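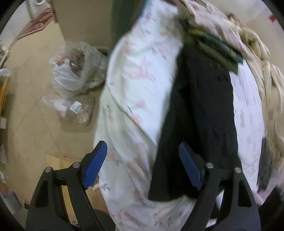
Paweena Mahawong wrote to us after the April issue that the pads on her hand gripper hold a towel well but let a thin sheet slide away, and she asked if it is time to buy new ones. My answer is: maybe, but please clean them first and look at the pins. I had the same trouble with our gripper number two at Drukthorpe, and I wrote down everything I did, so I will share it in this issue.

We use the hand grippers for folding work in ordinary homes, on ordinary beds. It means bedcovers, trousers, shorts, pillowcases, and all the lint that comes with them. The blue pads have a texture, and the lint goes into the texture and stays there. You do not see it well when you look from straight above. Hold the pad against a lamp and look along the surface, and you will see a grey film in the low places. On gripper two the film was thick near the tip and almost absent near the base.

For cleaning I take a soft toothbrush and lukewarm water with one drop of dish soap. I brush along the texture, then across it, then along it again. No alcohol, please. I tried alcohol on an old pair in the Esano room, and after two weeks the surface became shiny and held worse than before. Let the pads dry on a towel for one night. A hair dryer is faster, but I had one pad lift at the corner after this and I do not do it anymore.

Our log book says that this pair had made 3,856 closings when I took it out. The pair before it went to the bin at 1,305, but that one was damaged by a zipper and it is not a fair comparison. Barros keeps the log on paper and copies it to the computer each month. If you do not keep a log, start one, even a bad one.

Next come the pivot pins. Open the arms fully, hold one arm still and push the other one gently to the side. A little movement at the tip is normal. If you hear a click, the pin is loose or the hole has become wide. Gripper two had a click on the right side only. I tightened the screw by a quarter turn, closed and opened the arms ten times, and checked again. It needed one more quarter turn. Do not tighten until the arm feels heavy in the hand, or the person who works with it will have a sore thumb before lunch.

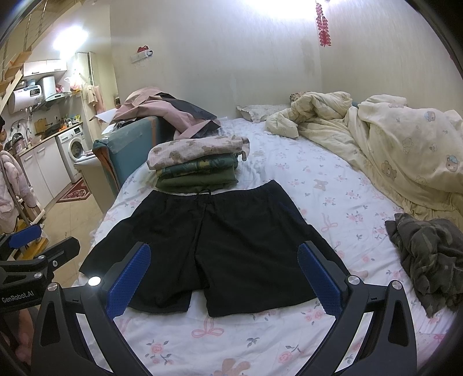
Pads on a pair of black shorts, one at each leg.

After the cleaning comes the test on cloth. I begin with something flat and not too slippery, and shorts are very suitable. Both pads should touch the cloth at the same moment. If one pad arrives earlier, it pushes the cloth into a wrinkle and the other one closes on air. You can correct this with the small shim behind the pad. We have a bag of 256 shims from Falta, in two thicknesses, and I will send a few to any reader who asks.

Then I try a thin sheet, only one layer, and lift it about 20 times from different places. Gripper two lost the sheet two times, both times near the hem. Before the cleaning I had stopped the test early because it was too annoying.

So, Paweena, please try the toothbrush first. If the sheet still slides, send me a photo of the pad from the side and tell me how many closings it has. A new pair is 618 in our price list, with the screws, and the order form is at the desk in the Esano room. The next item will be about the lens cloths, which many of you wash with fabric softener. Please stop until you have read it.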